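What Is Inside a Computer?

A computer can look like a plain box from the outside. Inside, it has parts that each do a different job. Some parts think, some parts remember, and some parts pass messages between the others. Laptops, tablets and game consoles have the same kinds of parts, just packed closer together.

You don't need to know about electronics to understand how the parts work together. It helps to think of a person doing homework at a desk.

The processor

The processor is the part that does the work. Its full name is the central processing unit, or CPU. In our homework story, the processor is the person sitting at the desk.

A processor follows instructions. Each instruction is very simple, such as "add these two numbers" or "check if these two numbers are the same." A processor can follow billions of them every second. When you move a character in a game, the processor works out where the character should be, whether it has bumped into a wall, and what should happen next.

The processor is a small, flat chip. Inside it are tiny switches called transistors, which are far too small to see. Each one can be on or off. We write "on" as 1 and "off" as 0. Everything a computer does is built from ones and zeros.

Memory

Memory is where the computer keeps the things it is using right now. It is often called RAM, which stands for random access memory. In our story, memory is the top of the desk. The books and papers you need are spread out where you can reach them quickly.

A bigger desk lets you have more things open at once. A computer with more memory can run more programs at the same time without slowing down.

Most RAM has one problem. It forgets everything when the power goes off. If you write a story and the power goes out before you save it, you may lose your work. Many programs now save for you every few minutes, but it is still a good habit to do it yourself.

Storage

Storage is where the computer keeps things for a long time. In our story, storage is the bookshelf across the room. It holds a lot more than the desk, but it takes longer to walk over and get something.

When you save a picture, it goes into storage. It stays there when the computer is turned off. When you open the picture again, the computer copies it from storage into memory.

There are two main kinds of storage drive. A hard disk has a spinning plate inside and a small arm that reads it. A solid-state drive has no moving parts, so it is quieter and usually faster.

The motherboard

All of these parts need a way to talk to each other. That is the job of the motherboard. It is a large, flat board with thin metal paths running across it. The paths carry electric signals from one part to another, a bit like roads between houses.

The processor sits in a square holder called a socket. Memory comes on long, thin sticks that fit into long, thin slots. Clips hold each stick in place. Some drives plug straight into the board, and others slide into a tray and connect with a cable. 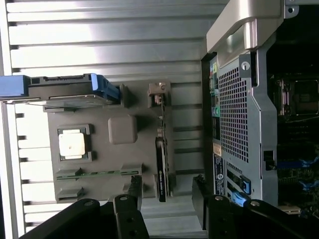 Keeping cool

Electricity makes the parts warm, and the processor gets warmest of all. If it gets too hot, it slows down or shuts off. Many computers have a block of metal called a heat sink on top of the processor. Heat spreads into the metal, and a fan blows it away. The soft hum you hear from a computer is often the fan.

Try it yourself

You can act out how a computer works with 6 index cards, a pencil and two friends.

1. Write an easy math problem on each card. Put the cards on a shelf. The shelf is the storage.
2. Choose one person to be the processor. The processor sits at a table and may not get up.
3. The second person carries cards from the shelf to the table. The table is the memory.
4. The third person calls out when to start, and keeps time.
5. The processor solves each problem and writes the answer on the card. The carrier takes it back to the shelf.

Play once with only one card allowed on the table at a time. Then play again with three cards allowed. Write down both times and see which way was faster.

Words to know

Chip – a small piece of material with tiny electronic parts on it.
Program – a list of instructions for a computer to follow.
Socket – a holder that a chip fits into.
Transistor – a very small switch that can be on or off.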